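The blue caddies, finally

I have been meaning to write about drive caddies since March, and every time I sat down to do it I ended up reorganizing a drawer instead. So if this comes out a little long, blame the drawer (which looks great now, by the way).

Some background for anyone who wandered in from the bread posts. I look after the storage for a small archive called Niltcombe, mostly recordings of people talking about their lives, plus a frightening quantity of scanned letters. All of it lives on hard drives in a server, and for years that server was a kind of family heirloom that we kept going with hope and a vacuum cleaner. Last winter Chaiwat Chuensuk, my opposite number on the cataloging side, talked the office into paying for a new chassis, and I got to pick the drives and the bits that hold the drives. The bits that hold the drives turned out to be where all my opinions were hiding!

The old machine had metal trays with four tiny screws each. You know the ones. You put the drive in, you line up the holes, you drop a screw, it rolls under the desk, you get down on the floor with your phone flashlight, and you meet a raisin and a paper clip and no screw. I once did 13 drives in one afternoon like that and my right wrist complained for the rest of the week. I also put one drive in upside down, which I only noticed when it wouldn't slide home, and by then I had tightened all four screws and was feeling pretty pleased with myself.

Our new caddies are plastic, and they clip. That's it. You flex one side out a little, set the drive in so the nubs find the screw holes, let go, and you're done. I was suspicious for a good two weeks, I'll admit. Plastic felt like a step down, like switching from a real cookie sheet to one of those foil things. But a drive doesn't need to be bolted to the earth. It needs to sit straight, meet its connector squarely and not buzz, and a decent caddy will do all of that with no screwdriver in sight.

Then there's the color. I was offered black or blue and I picked blue in about one second – bright, swimming-pool blue – and I stand by it. Everything in a server room is black or gray. Your eyes give up after ten minutes in there. A blue rail on each side of a black drive tells you right away where the drive stops and the caddy starts, and when you have your head tilted sideways and your glasses sliding down your nose, that's a lovely thing to know. Chaiwat thinks they look like toys. Chaiwat also alphabetizes his tea, so we'll let that go.

A few things I've picked up about handling them, in no special order:

Hold the caddy and leave the drive alone. I used to pinch the drive by its end, right by the connector, and I've trained myself out of it by saying "plastic, plastic" under my breath like a person with a problem.

Look at the connector before it goes in. Just a quick look along the pins for fluff or anything bent. It takes no time, and I've caught cat hair twice. (We don't have a cat at the office. I have a cat at home. She's very generous.)

Label the caddy as well as the drive. I name ours in groups, so this batch is Gestley, Sinon and Ren, with a number after each. When Ren 2 starts making complaints in the log I want to find Ren 2, and I don't want to pull three of its neighbors to read a serial number in bad light. I do the labels with a little label maker and I make 40 at a time, because I enjoy it and it's my blog.

Push slowly. This was the hardest one for me. I'm a shover. I shove drawers, I shove dishwasher racks, and I had to learn to let a drive ride its rails to the back and then press, gently, until it seats. If it won't go, take it out and look. Something is crooked, and leaning on it will only make you sad and poor. 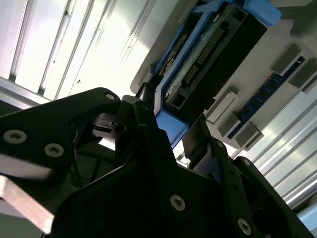 Nantana Kaewkla
Storage and odds and ends, Niltcombe
May 2026

The connector edge is my favorite part of a hard drive, and I realize that's a strange sentence. All those little pins in their rows, with that hint of green on the metal, and everything we've saved has to squeeze through there. A whole hour of somebody's grandmother explaining how to salt fish, through that! I find it sort of moving, and I also find it a good argument for keeping my sandwich in the other room.

Next job is the spares shelf. I keep two drives ready in their caddies, already clipped in and labeled, so that a swap means walking over and swapping. The empties are in a shoe box at the moment and they deserve better. I've been eyeing a drawer divider meant for socks, and Chaiwat has promised to measure the cabinet for me, so I'll let you know how the socks thing goes. Bread again next time, the rye one, if my starter forgives me.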